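Home Forums Relaxation & Sleep Herbal teas and baths Search Log in

Magnesium salts in the bath - how much do you really use?
Started by Ileana Radu, July, 9.40 pm

Ileana Radu wrote:
Hello all, I've been having a salt bath before bed for a couple of months and I love it, but I can't work out the amounts. The Hokeo bag I bought says two cupfuls. My sister's bag (Goltano, the lavender one) says a handful. A handful! Her hands are tiny. I sleep better on bath nights, I'm sure of it, but I'm getting through salts at a silly rate and would love to know if I could halve it without losing the nice floaty feeling.

mossy_kettle wrote:
I use one mug and that's plenty. To be blunt I think it's mostly the warm water doing the work. I ran out last winter, had plain baths for a fortnight and slept exactly the same.

tern64 wrote:
Have to disagree with mossy. I've got restless legs and plain water does nothing for me, whereas a proper salty bath and I'm gone by ten. I go by weight, 602 grams for a full tub. Daft number I know - it's what my old scoop held when I first measured it and I've never changed it.

mossy_kettle wrote:
Fair enough if it works for your legs. I'd still like to see you try it blindfolded with someone else filling the tub, tern!

Ileana Radu wrote:
Ha, I'm not sure my sister would volunteer for that. Tern, do you weigh it every time? I've only ever guessed by eye, and I suspect my "two cups" is creeping up towards three when I've had a bad day.

tern64 wrote:
Every time, yes. Takes seconds. Put the cup on first, zero it, then pour.
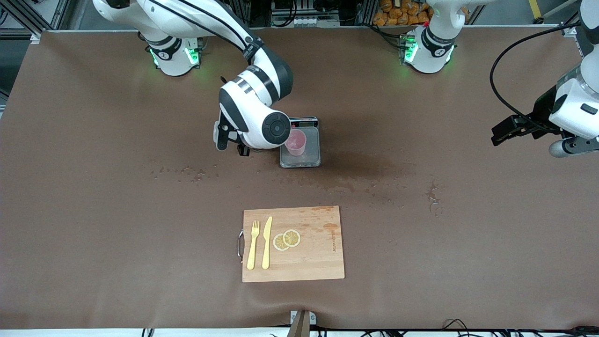

I do the same with the dried chamomile and the oats, only much smaller amounts, obviously. If you buy the big Grurkeo sack it's 2,000 grams, so I get three baths out of it and a bit left over for a foot soak. Dissolve it under the hot tap before you top up with cold or you'll be sitting on grit.

plumduff wrote:
Can I put in a word for foot soaks? We haven't got a bath, only a shower, and a washing-up bowl with a few spoonfuls does me very well in front of the telly. I add a drop or two of Hsueh cedar oil mixed into a splash of milk first so it doesn't just float on top. A sack lasts me nearly all winter.

mossy_kettle wrote:
Now that I'd try. Do you rinse your feet after? My skin goes tight if I don't.

plumduff wrote:
Quick rinse, then thick socks.

Ileana Radu wrote:
Right, I'm going to borrow the kitchen scales and start at half of tern's amount tonight, then see how I sleep. Will report back - and I'm hiding the lavender bag from my sister.

Reply Watch thread Back to top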